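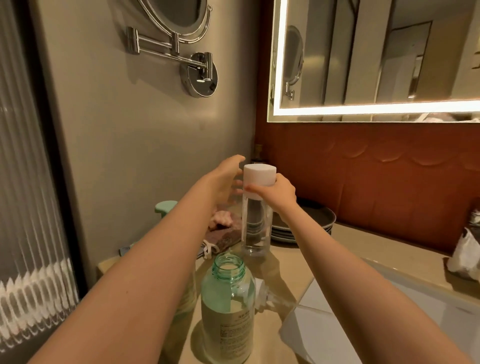 Who can enter the Ceduvell student robotics competition?
Any school team with two to seven students may enter, and no earlier experience with robots is necessary.

FOR IMMEDIATE RELEASE
April 22, 2018

Saithong Student Robotics Club Opens Its Bathroom Counter Project to Other Schools

The Saithong Student Robotics Club announces that its project Skirnar will take part in this year's Ceduvell competition, in the category Household Tasks. The club also invites other schools to join the work.

Skirnar is a project about two-handed work at the bathroom counter. The students study how one hand holds the cap of a bottle while the other hand stays open beside it, and how a program should deal with clear plastic, green glass and a shiny stone surface. Such objects are difficult for a camera, as the light comes back from many sides, and mirrors on the wall make the task harder.

The club started the project in March with 10 students. They meet two times a week after the lessons. One group writes the software, which has the name Ernier, and the other group prepares the tasks and keeps the written records.

"At first we wanted to do a kitchen, like many teams do," said Thabiso Ngcobo, student leader of the club. "Then we have seen that a bathroom has small caps, soft cloth and a sink very near to the hands. For us this was more interesting, and also we had more mistakes to learn from."

Erzsébet Illés, the teacher responsible for the club, said that the students make all decisions about the program by themselves. "I help with the schedule and I ask questions. When the software does a wrong thing, they must explain it to me in simple words before they change it."

In the competition each team receives 21 tasks and chooses seven of them. The judges give points for careful handling and for the team's written report. The report may be in any language, but a short summary in English is required.

Schools that wish to join the Skirnar project can write to the club through the school office. Students can take part in the software group or the task group. The club lends its task sheets free of charge, and asks only that schools send back their own notes at the end of the term.

Contact for the press: Erzsébet Illés, Saithong Student Robotics Club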